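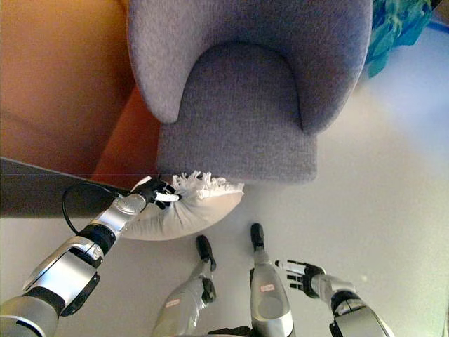 Gray armchair with curved back, white fringed pillow on the floor in front of the seat.

Olier Soft Furnishings Notes
README, release 2

Contents

Summary
What is covered
Item vocabulary
Placement vocabulary
Recording rules
File layout
Field reference
Known problems
Changes
Contact

Summary

Olier is a set of written notes on soft furnishings in living rooms: armchairs, sofas, pillows, throws, and the floor next to them. Each note states which items are present, where each one rests, and where it belongs when the room is tidy. The notes were compiled for Lilico, a furnished-rental operator, and were later cleaned up so that they could be used outside the company.

Release 2 covers 61 rooms. Of these, 29 have a single armchair and no sofa. The remaining rooms have at least one sofa, with or without armchairs.

What is covered

Seating with upholstery on the seat, the back, or both. Loose pillows and cushions. Throws and folded blankets kept on seating. Floor surfaces within reach of the seating, when an item is resting on them.

Not covered: beds and bed pillows, dining chairs, curtains, pet beds, and outdoor furniture. Rugs are recorded as a floor surface and never as an item.

Item vocabulary

armchair – Seating for one person with two arms. The back may be separate from the arms or run into them in a single curve. The curved type takes the value "horseshoe" in the shape field.

sofa – Seating for two or more people. Sectionals are entered as one sofa unless the parts stand apart.

seat_cushion – A cushion made to fit a particular seat. Entered only when it has been removed or has shifted so that the seat deck shows. A cushion in its normal position is part of the chair.

pillow – A loose, stuffed item that can be placed on any seat. Includes round, square, and bolster forms. Edge finish is entered separately as plain, piped, fringed, tasseled, or mixed. A gathered end with loose strands goes under fringed, unless the strands are bound into a distinct knot or head, in which case it is tasseled. Where this cannot be decided, enter mixed.

throw – A flat textile, folded or unfolded, kept on seating.

unknown_textile – Fabric that cannot be assigned to any of the above. Use it freely. A wrong item name is more trouble to correct than an open one.

Color is entered in plain words. The permitted words are white, gray, black, brown, tan, orange, yellow, green, teal, blue, purple, pink, red, and patterned. Two words may be joined with a hyphen. Shade names from fabric catalogs are not accepted. A gray fabric with a lavender cast is gray-purple if the cast is obvious in daylight, otherwise gray.

Placement vocabulary

on_seat – The item rests on the seat of a chair or sofa.

on_arm – The item rests on or hangs over an arm.

on_back – The item rests on or hangs over the top of the back.

on_floor_front – The item touches the floor in front of the seat.

on_floor_side – The item touches the floor beside an arm.

on_floor_other – The item touches the floor elsewhere.

held – The item is in a hand or otherwise gripped. This value is added to a floor or seat value if contact with that surface continues. A pillow gripped at one end and still touching the floor in front of a chair is therefore on_floor_front, held.

An item that spans two floor surfaces gets both in the surface field, with the larger contact area first. If the contact areas cannot be compared, list them in alphabetical order.

Recording rules

Left and right are given from the position of a person facing the front of the seat. Earlier notes used the position of a person sitting in it. All of those were converted, with the exceptions listed under Known problems.

The target position of a pillow is the seat it was assigned to in the room plan. Where there is no plan, the target is the nearest upholstered seat. A single armchair takes no more than 2 pillows. Any further pillows are assigned to storage.

A pillow is tidy when it stands against the back or lies flat on the seat with no part hanging over the front edge. Fringes and tassels are ignored when judging overhang. Fringe caught under the body of the pillow is not a fault.

Throws are tidy when folded, on any part of the seating.

File layout

rooms.csv – one line per room
items.csv – one line per item
plans/ – room plans as plain text, where supplied
vocab.txt – the permitted values listed above

All files are UTF-8 with a header line. The separator is a comma. Fields with more than one value use a semicolon inside the field.

Field reference

room_id – integer, matches across files
item_id – integer, unique within a room
item – from the item vocabulary
shape – free text, except "horseshoe" as above
color – from the color list
finish – pillows only
placement – one or more placement values
surface – wood, tile, carpet, rug, other, unclear
target – seat item_id, or "storage"
tidy – yes, no, unclear

Known problems

Room 30 was entered with left and right reversed and has not been corrected. Gilang Lau has the original sheet.

The surface field is weak for pale floors under strong light. Tile, painted board, and light vinyl were confused in several rooms, and affected lines now read unclear.

Rooms supplied by Tramitz have no plans. Their targets all follow the nearest-seat rule, including in rooms where a sofa would have been the more sensible choice.

Changes

Release 2, May 24, 2019. Added the held value. Split on_floor into three values. Replaced catalog shade names with the color list. Merged the Araya rooms, which had been a separate file since March.

Release 1. First version, armchairs only.

Contact

Corrections go to Danjuma Okafor, with the room_id and item_id in the subject line. Questions about room plans go to Gilang Lau.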